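Tullon 電子部品用防湿保管庫 Ellel 375

製品情報 > 保管機器 > 防湿保管庫 > Ellel 375

型式 Ellel 375
区分 据置型、前面ガラス扉、導電仕様
内容積 375 L
庫内湿度設定下限 13 %RH
受注生産品

概要

Ellel 375は、基板、半導体パッケージ、光学部品などを低湿度で保管するための据置型保管庫である。除湿にはゼオライト系乾燥剤の加熱再生方式を用いる。冷却式と異なりドレン水が発生しないため、排水配管および水受けの管理は不要である。

除湿ユニットは庫内背面上部に収まる。吸湿工程では庫内空気をユニットに通し、乾燥剤に水分を吸着させる。再生工程ではシャッタが切り替わり、庫内側の流路が閉じ、外気側の流路が開く。ヒータで脱離した水分は背面の排気口から庫外に放出される。再生工程中の庫内は密閉状態に保たれる。

本型は従来型の筐体を引き継ぎ、シャッタ機構と扉パッキンを新設計とした。従来型では再生工程の終わりに庫内湿度がわずかに上昇する傾向があり、高頻度で扉を開閉する現場から改善の要望が寄せられていた。新しいシャッタは二重シール構造で、閉止位置をセンサで確認してからヒータに通電する。設計主任はMei-kuen Wei。

用途

・実装前の防湿管理が必要な表面実装部品の保管
・保守用基板、交換用モジュールの長期保管
・レンズ、フィルタ、光学窓の防カビ保管
・粉体試料、標準試料の保管(揮発性のものを除く)
・樹脂成形品の吸湿抑制

食品、医薬品、生体試料の保管には使用できない。可燃性ガスまたは腐食性ガスを発生する物品を庫内に入れないこと。

保管対象の区分

保管庫を導入しても、湿度条件の異なる物品を無秩序に混載すると管理が成り立たない。Tullonでは対象を次のように分けて棚を割り当てることを推奨している。

開封済みの防湿包装部品は、設定下限付近で運用する庫に入れる。庫外に出ていた時間の記録と組で管理し、許容時間を超えたものは保管庫に戻しても履歴は消えない。防湿保管庫はベーキング炉の代替にはならない。

保守用のマザーボード、メモリ、電源ユニットなどの完成品は、そこまでの低湿度を必要としない。結露と端子の腐食を避けられればよく、中湿度の設定で足りる。過度の乾燥は帯電しやすい環境をつくるので、取り出し時の接地を省略しないこと。CPUソケットのように接点が露出する部位は、基板単体で保管する場合にソケットカバーを装着し、粉塵の付着を防ぐ。
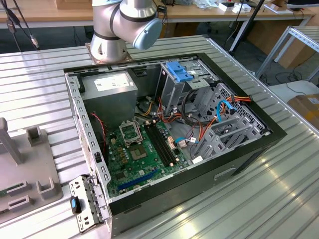
マザーボードと電源ユニットが組み込まれたデスクトップ機の筐体

棚の構成と荷重

標準付属の棚板は3枚。棚板は導電性塗装を施した鋼板で、支柱の受け金具を介して筐体の接地端子に接続される。受け金具の位置は工具なしで変更できるが、最下段だけは気流を確保するため、底面に直接物品を置かず必ず棚板を使用する。

棚板の許容荷重は均等荷重で20 kg。中央に集中荷重をかけた場合はこの値を適用できない。重量物は下段に置き、引出式棚板(別売)を使用する場合は同時に複数段を引き出さない。転倒防止金具は標準付属品であり、必ず壁面または床面に固定する。

物品は背面の吹出口および吸込口を塞がないように置く。トレーを積み重ねる場合は、扉側にも空気の通る隙間を設ける。密閉容器に入れたままの物品は、庫内の湿度が下がっても容器内部の湿度がほとんど変わらない。蓋を外すか、通気孔のある容器に移し替える。リール品は立てて並べるほうが平積みより湿度の追従が早い。

樹脂部品および小物の扱い

ドライブキャディ、コネクタハウジング、スペーサなどの樹脂部品は、材質によって吸湿の程度が大きく異なる。ポリアミド系は吸湿による寸法変化が比較的大きく、嵌合公差の厳しい部品では保管条件の差が組付け時の固さとして現れることがある。ABSやポリカーボネートは吸湿量が小さいが、成形前のペレットについては別途、樹脂メーカーの乾燥条件に従う。

極端な乾燥状態に長く置いたポリアミド部品は、爪やスナップ部の靱性が低下する。この種の部品を設定下限付近の庫に入れることは推奨しない。出庫後すぐに組み付けず、使用環境に置いてから作業する。

金属ねじと樹脂部品を同じトレーに入れる場合は、間仕切りを使用して樹脂表面の傷を防ぐ。着色部品を識別に使っている現場では、トレーのラベルにも品番を併記し、色だけに頼らない運用とする。 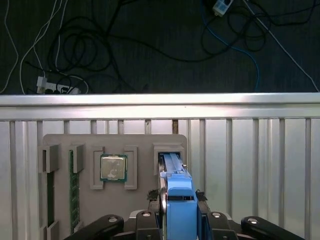 青い樹脂製のドライブキャディ

仕様

型式:Ellel 375
内容積:375 L
除湿方式:ゼオライト系乾燥剤、加熱再生、自動シャッタ切替
湿度設定下限:13 %RH
湿度表示:デジタル、整数表示
温度表示:デジタル、整数表示
温度調節機能:なし
筐体:鋼板、導電性粉体塗装
扉:強化ガラス、片開き、鍵付き
扉パッキン:磁石内蔵、交換可能
棚板:導電性塗装鋼板、標準3枚
棚板許容荷重:20 kg/枚(均等荷重)
足部:導電性キャスタ、前側ストッパ付き
電源:単相 AC 100 V
記録出力:Leite接続端子(背面)
製造:Evthorpe工場

湿度設定下限は、無負荷、扉閉、周囲温度20 ℃の条件で到達する値である。周囲が高温多湿の場合、吸湿性の高い物品を多量に収納した場合、扉の開閉が続いた場合には到達しないことがある。

湿度表示について

表示値は庫内中央の支柱に取り付けたセンサの測定値である。上段と下段、吹出口の近くと扉際では値に差が生じる。受入検査や監査で庫内分布の提示が必要な場合は、独立したデータロガーを棚ごとに置いて測定する。

センサは静電容量式で、有機溶剤の蒸気により指示がずれる。洗浄直後の基板やフラックスの残る治具は、十分に乾燥させてから入れる。溶剤臭が残る物品を入れた後に表示が不自然に高い、または低い場合は、物品を出して扉を閉じ、指示が落ち着くまで待つ。戻らないときはセンサを交換する。

低湿度域では、市販の簡易湿度計の多くが仕様範囲外となる。簡易湿度計との差をもって故障と判断しないこと。比較には校正証明の付いた計器を用い、センサの近傍に置いて読み取る。

記録ソフトウェア Leite

Leiteは保管庫の温湿度、扉の開閉、再生工程の開始と終了を記録するソフトウェアである。背面の接続端子と専用ケーブルで構内のPCに接続する。データはCSV形式で書き出せる。

警報は上限湿度、扉の開放継続、センサ断線、シャッタ位置異常に対して設定できる。上限湿度の警報には遅延時間を設けること。遅延なしで設定すると、通常の出し入れのたびに警報が発生する。扉開放の警報は本体のブザーと連動し、ソフトウェアを接続していない状態でも動作する。

1台のPCに複数の保管庫を登録する場合は、本体側の識別番号をあらかじめ重複しない値に変更する。工場出荷時はすべて同じ番号になっている。変更はパネルの設定メニューから行い、電源を入れ直すと有効になる。

設置

1. 設置場所の確認
直射日光、空調の吹出し、加湿器の近くを避ける。床は水平で、収納物を含めた質量に耐えるものとする。背面の排気口から湿った温かい空気が出るため、壁との間隔を取扱説明書の寸法以上に確保する。

2. 搬入
棚板と付属品を取り出してから移動する。ガラス扉は施錠し、把手を持って押さない。横倒しでの運搬は不可。やむを得ず傾けた場合は、直立させた後に除湿ユニットのカートリッジの偏りを点検する。

3. 固定と接地
キャスタのストッパをかけ、転倒防止金具を取り付ける。接地線は筐体背面の端子から、作業区域の共通接地点に接続する。電源プラグの接地極だけで静電気対策用の接地を兼ねる運用は、区域の管理基準を確認したうえで行う。

4. 通電
庫内を空のまま扉を閉じ、電源を入れる。初回は再生工程から始まるため、しばらく湿度が下がらない。設定値に到達し、表示が安定してから収納を開始する。

5. 収納
一度に全量を入れず、吸湿量の少ない物品から段階的に入れる。紙箱、緩衝材、木製パレットは水分を多く含むので庫内に持ち込まない。

日常の管理

扉パッキンは乾いた布で拭く。アルコールを使用すると可塑剤が抜け、硬化が早まる。ガラス面の清掃には水で湿らせて固く絞った布を使い、庫内に噴霧しない。

6月から夏季にかけては外気の水分量が増え、再生工程の回数が多くなる。湿度の下がり方が遅いと感じた場合は、まず次の点を確認する。

・扉パッキンに紙片やテープが挟まっていないか
・吹出口、吸込口がトレーで塞がれていないか
・背面の排気口に埃がたまっていないか
・新たに吸湿性の高い物品を入れていないか
・設定値が変更されていないか

いずれにも該当しないときは、シャッタの動作確認モードを実行する。手順は取扱説明書の点検の章に記載。再生工程中は排気口の周囲が高温になるため、点検は電源を切り、冷えてから行う。

停電時はシャッタがその位置で停止する。吸湿工程の途中で停止した場合、乾燥剤が保持する水分が徐々に庫内に戻ることがある。復電後は自動で再生工程に入る。停電が長引く見込みのときは、湿度管理の厳しい部品を防湿包装に戻す。

別売品

引出式棚板(導電仕様)
リール用仕切りラック
交換用湿度センサ
交換用扉パッキン
Leite接続ケーブル
窒素導入ポート(工場取付)

窒素導入ポートは後付けできない。注文時に指定すること。窒素を使用する場合は、室内の換気と酸素濃度の監視を使用者側で用意する。窒素導入中も除湿ユニットは運転できるが、流量が多いと再生の判定に影響するため、取扱説明書の流量範囲を守る。

保証

保証期間は納入後3年。消耗品である扉パッキンおよび湿度センサは対象外とする。指定外の電源での使用、除湿ユニットの分解、溶剤蒸気によるセンサの劣化、転倒防止金具を取り付けない状態での転倒による損傷についても保証の対象としない。

除湿ユニットの修理は一式交換で行う。交換は扉側から作業できるため、壁際に設置した状態でも本体の移動は不要である。ただし棚板上段の物品は事前に取り出しておくこと。

問い合わせ

仕様の確認、庫内分布測定の依頼、既設機からの置換えについては、Tullon 保管機器部 技術窓口(担当 Cauã Godoy)まで。問い合わせの際は、保管する物品の種類、扉の開閉頻度、設置場所の温湿度、希望する湿度設定を併せて連絡のこと。既設機の場合は、扉内側の銘板に記載の製造番号も必要となる。

外形寸法図および取扱説明書は資料請求フォームから請求できる。

関連製品

Ellel用 転倒防止金具(床固定型)
Ellel用 導電性トレー
Leite 複数台管理ライセンス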